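Skorstead, Entwicklungstagebuch
2020-08-28
Eintrag: Gráinne Buckley

Vormittag: Speicherfehler im Lollgate-Kapitel

Der Fehler von gestern lässt sich jetzt reproduzieren. Spielstand anlegen im Hof von Lollgate, zur Mühle gehen, das Gespräch mit der Müllerin anfangen und während der zweiten Dialogzeile speichern. Beim Laden steht die Spielfigur wieder am Hoftor, das Gespräch gilt aber als beendet. Die Müllerin sagt dann nur noch ihren Abschiedssatz und die Brücke bleibt zu. Kapitel nicht mehr lösbar.

Ursache gefunden: Der Dialogzustand wird beim Speichern in zwei Schritten geschrieben. Zuerst das Flag »Gespräch geführt«, danach der Index der aktuellen Zeile. Beim Laden wird der Index verworfen, wenn das Flag gesetzt ist. Das war für Gespräche gedacht, die wirklich vorbei sind. Das Flag wird aber schon beim Öffnen des Dialogfensters gesetzt, vermutlich noch aus der Zeit, als alle Gespräche nur eine Zeile hatten.

Korrektur: Flag wird erst beim Schließen gesetzt, der Index immer mitgespeichert. Alte Spielstände bekommen beim Laden eine Prüfung. Wenn das Flag gesetzt ist und die Folgeaufgabe fehlt, wird das Flag zurückgenommen. Adel hat drei kaputte Spielstände von den Testern geschickt, alle drei laden jetzt richtig.

Noch nicht geprüft: der Händler am Fluss. Der hat als Einziger ein Gespräch, das sich selbst schließt, wenn man sich zu weit entfernt. Könnte denselben Fehler in einer anderen Verpackung haben.

Ladezeiten

Sorcha hat gestern Abend die Texturen für Wultlow neu gepackt. Der Atlas hat jetzt 248 Einträge, vorher lag jede Textur einzeln im Ordner. Auf meinem Rechner merkt man beim Übergang vom Moor ins Dorf deutlich, dass es kürzer geworden ist. Auf dem alten Testlaptop hängt es immer noch, allerdings an einer anderen Stelle: Erst kommt das Bild, dann friert der Ton kurz ein. Das spricht dafür, dass der Ton weiterhin auf dem Hauptthread dekodiert wird.

Niamh meint, wir sollten die langen Musikstücke streamen und nur die kurzen Geräusche vorab laden. Einverstanden. Sie baut das in einem eigenen Zweig, damit die Demo nicht davon abhängt. Grenze vorerst bei 300 Kilobyte, alles darüber wird gestreamt. Die Schritte auf Kies liegen alle zusammen in einer Datei und würden damit gestreamt, das wollen wir nicht. Die Datei muss also zerlegt werden. Sorcha fragt, ob wir dann auch gleich die Schritte auf Holz trennen. Ja, aber erst nach der Demo.

Wegfindung der Schafe

Die Schafe bleiben weiterhin an der Ecke des Pferchs hängen. Ich habe den Radius verkleinert, dann laufen sie durch den Zaun. Wieder vergrößert, dann bleiben sie stehen. Zwischenlösung: Wer länger als vier Sekunden nicht vorankommt, sucht sich ein neues Ziel. Sieht auf den ersten Blick natürlich aus, Schafe drehen eben um. Wenn aber die ganze Herde gleichzeitig umdreht, wirkt es wie ein Kommando. Kleine zufällige Verzögerung pro Tier eingebaut, jetzt ist es besser.

Adel möchte die Navigation komplett neu machen, mit einem richtigen Netz statt des Rasters. Technisch hat er recht. Das Raster stammt aus dem Prototyp und war nie für schräge Zäune vorgesehen. Bis zur Demo fassen wir es trotzdem nicht an. Notiz für Oktober.

Mittag: Gespräch mit Treasa

Treasa Ó Riain hat angerufen wegen der Demo. Der Verlag will eine Fassung, die ungefähr eine halbe Stunde trägt und an einer Stelle aufhört, an der man weiterspielen möchte. Sie schlägt das Ende der Brückenszene vor. Ich hätte lieber nach der Ankunft in Wultlow aufgehört, weil dort zum ersten Mal die Karte aufgeht. Gegenargument von ihr: In Wultlow stehen noch Platzhalterfiguren, und die sieht jeder. Stimmt.

Entscheidung: Schluss nach der Brücke, danach eine einzelne Einstellung mit Blick auf Wultlow aus der Ferne, ohne Figuren. Sorcha braucht dafür einen Tag.

Weitere Punkte aus dem Gespräch:

Der Untertitel fällt weg. Das Spiel heißt nur noch Skorstead. Im Startbildschirm, in der Fensterleiste und in den Metadaten ändern. Im Installationsprogramm steht noch der alte Arbeitstitel.

Der Trailer soll mit Spielszenen anfangen, das Logo kommt ans Ende. Treasa hat einen Schnittplan geschickt, liegt im gemeinsamen Ordner.

Deutsche und französische Texte sind für die Demo nicht nötig, die Sprachauswahl soll trotzdem schon sichtbar sein. Ich bin dagegen. Eine Auswahl, hinter der nichts liegt, erzeugt Fehlermeldungen bei uns. Wir haben uns darauf geeinigt, sie auszublenden, bis wenigstens eine zweite Sprache vollständig ist.

Zur Ó-Dubhghaill-Nebenhandlung: bleibt drin, wird aber in der Demo nicht ausgelöst. Der Brief liegt dann nicht auf dem Tisch im Gasthaus. Achtung, das Gasthaus prüft beim Betreten, ob der Brief existiert, und stürzt sonst ab. Habe ich gleich nachmittags ausprobiert, stürzt tatsächlich ab. Abfrage eingebaut.

Nachmittag: Dialogtexte

Niamh hat die Texte der Müllerin gekürzt. Vorher brauchte man recht lange, bis man überhaupt erfuhr, dass die Brücke gesperrt ist. Jetzt steht es im zweiten Satz. Der Witz über das Mehl ist weg, dafür bleibt der mit dem Bürgermeister. Mir fehlt ein wenig der Ton der alten Fassung, aber gespielt funktioniert die neue besser.

Offen ist noch die Zeilenlänge. Das Dialogfenster fasst drei Zeilen in der Standardschrift. Mit der großen Schrift aus den Einstellungen sind es zwei, und dann wird der Rest ohne Hinweis abgeschnitten. Möglichkeiten: automatisch umblättern oder das Fenster mitwachsen lassen. Wachsen verdeckt die Figur. Umblättern ist mehr Arbeit, aber sauberer. Ich nehme Umblättern.

Die Textdatei hat inzwischen gut 4,000 Zeilen. Adel hat ein kleines Skript geschrieben, das doppelte Schlüssel meldet. Erster Lauf: etliche Treffer, fast alle harmlos, weil der Text identisch ist. Einer war echt. Der Fährmann und der Wirt teilten sich eine Begrüßung, deshalb sprach der Wirt vom Wasserstand.

Steuerung mit dem Gamepad

Im Inventar springt die Auswahl nach dem Ablegen eines Gegenstands immer auf das erste Feld. Mit der Maus fällt das nicht auf. Mit dem Gamepad ist es lästig, wenn man mehrere Sachen hintereinander ablegen will. Die Auswahl bleibt jetzt auf dem Feld, auch wenn es leer ist. Beim Verkauf ebenso. Beim Kombinieren noch nicht, dort wird das Raster nach jeder Aktion neu aufgebaut.

Vibration beim Öffnen der Brücke ist drin, ziemlich kräftig. Sorcha findet sie zu lang. Auf die Hälfte gekürzt.

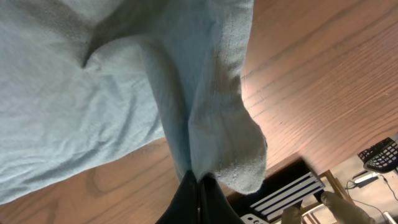
Offene Punkte

Händler am Fluss: Speichern während des Gesprächs testen, auch mit Weglaufen. (Gráinne)

Geräuschdatei für Kies zerlegen, danach Streaming-Zweig noch einmal auf dem alten Laptop laufen lassen. (Niamh)

Schlusseinstellung mit Blick auf Wultlow. Nebel bitte so, dass man den Übergang zwischen Gelände und Hintergrund nicht sieht. (Sorcha)

Alten Arbeitstitel im Installationsprogramm ersetzen. Auch im Namen des Ordners für die Spielstände nachsehen. Wenn der geändert wird, finden die Tester ihre Stände nicht mehr, also entweder umziehen oder so lassen. (Adel)

Automatisches Umblättern im Dialogfenster, mit großer und kleiner Schrift. (Gráinne)

Auswahl beim Kombinieren im Inventar. Nicht dringend.

Schnittplan für den Trailer durchsehen und Treasa antworten, welche Szenen schon vorzeigbar sind. Die Szene im Moor geht, wenn man die Schafe nicht zu lange zeigt.

Nachtrag am Abend

Den Händler doch noch ausprobiert. Er hat den Fehler. Läuft man während des Speicherns weg, schließt sich das Gespräch nach dem Schreiben des Index, und beim Laden öffnet es sich mitten auf der Straße wieder, ohne Händler. Man kann dort sogar kaufen. Korrektur angefangen, aber noch nicht eingecheckt, der Zweig heißt »haendler-dialog«. Bitte bis dahin keine Spielstände vom Flussufer an die Tester weitergeben.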